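By the time I reached the Modthorpe workshop, Macarena Carrasco had the kettle on and the budget spread across two chairs -- she likes paper, and I must say I do too. The arm itself had been the easy bit to price. What had crept up on her were the small things: spare fingers, cables, and 351 pounds for toy crockery, plastic vegetables and little sinks to practise on.

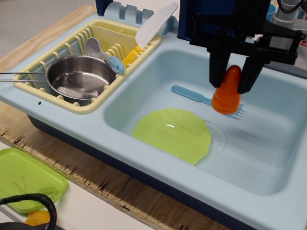
Her colleague Julián Montes would happily have bought a second arm straight away, bless him, but she talked him round to waiting until September. Spend the first three months learning what wears out, she told him, and put five per cent aside for whatever you forgot. He has since forgotten a good deal, and the five per cent is nearly gone.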